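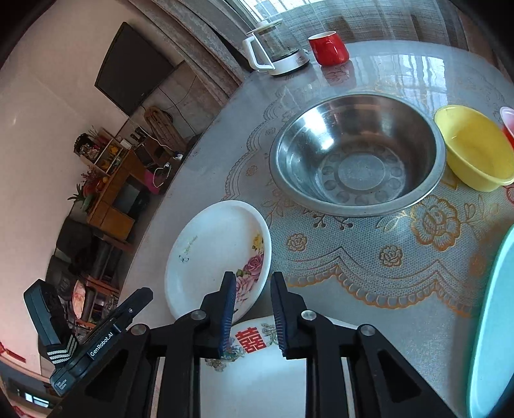 Gripper notebook, August: table clearing, plates first

Goal for this stretch: lift a plate by its rim, move it sideways, put it down flat. Bowls and cups come later. Cutlery is not on the list at all until the pads have been sorted out.

Carried over from the last entry: the hand-held unit closes evenly again. The left finger had been arriving late. Farah Nugroho found the cause, a washer fitted on the wrong side of the lower link. Swapped over, both fingers now meet on the centre line. No shims needed. I have marked the link with a scratch so it goes back the same way round.

Rim approach

Straddling works better than scooping. One finger inside the rim, one outside, tips low, then close. The plate with the red 囍 is the one I keep going back to because it sits right under the fingers. The plate with the pink roses has a raised rim and wants a slightly wider opening before the descent, otherwise the inner finger lands on the rim itself and pushes the plate along.

Two plates overlapping is a separate case and should be logged as one. If the lower plate is gripped first, the upper one rides on it and slides when the lower one tilts. Order of removal is therefore upper, then lower. Sounds obvious, but the labelling sheet has no column for it. Added one, called "on top of", free text for now.

A plate past the edge of the table goes in as its own case too. There is nothing under the overhanging part, so pressing down on it tips the plate. Grip from the supported side, or pull inward before lifting.

Surface

Clear plastic sheet over a lace cloth. Two effects noted.

First, friction. Plates drag on the plastic when pushed slowly, then let go all at once. A straight lift avoids it. On the bare bench at Grestgate the same movement gives a smooth slide, so the bench figures should not be used to predict this table.

Second, glare. The window throws reflections across the sheet at the far end of the table. The tracker lost its features there on two passes out of the batch and recovered both times when the gripper came back over the embroidered roses. The pattern helps. I would have expected a busy cloth to be a nuisance and had pencilled in a plain one. Crossed out.

The polished steel bowl is the other bright thing. Its inside reflects light all round the ring of dimples, and any depth estimate taken from there is rubbish. Mask the interior and use the rim only. The yellow bowl beside it gives no such trouble.

Pads

Ribbed dark-blue inserts, ribs as moulded. Grip on the plate rims is good when the closing force is moderate. Squeezing harder makes things worse: the pad bulges, the ribs fold over and the plate turns in the fingers. Farah wants to try a softer compound from Gralura. I would sooner change one thing at a time and start with rib spacing. We agreed to print the inserts to her drawing and keep the present material for the first round.

Screws on the arms: all checked, one loose at the outer joint, nipped up. No thread lock yet as it will be coming apart again for the pads.

Runs

Recorded 200 passes in total. Usable after checking: 178. The rest were thrown out, mostly for a late start on the recorder, which is my thumb and not the hardware. A few were lost because I lifted before the fingers had fully closed.

Files are on the shared drive under Evura, folder "plates_rim". Raw set kept. Please don't trim anything in that folder, make a copy first. The Pimentel scripts still expect the old naming, so run the rename step before feeding them anything, or they will skip the lot without an error.

Mass of the hand-held unit as used, with strap and sensor module: 440 g on the kitchen scales. Wrist is fine for a short session and complains after that. Most of the weight sits out to the left with the sensor module. A counterweight would balance it but adds to the total. Moving the bracket inward looks like the better fix, provided the cable still has room to bend. To be measured.

Open points

Opening width before descent. Currently judged by eye. Needs a stop or a mark on the trigger so that two people get the same value.

Kettle and mug at the far side. Left out of the path for this round. Approach limit stays short of them until the return stroke is more repeatable.

Turquoise tray. Considered as the drop-off for cleared plates. Need to check that the plates go in flat. If they don't, use a folded towel on the worktop instead.

Small cup with the pink rim. Too near the yellow bowl for a two-finger approach from that side. Try from the outside edge, fingers turned a quarter.

Rib spacing. Farah has the drawing, I have the printer. First pair to be fitted on the right finger only, old pad on the left, so the wear can be compared.

Next session starts with the overlap case, thirty passes, upper plate first each time. Recorder on before the gripper leaves the rest.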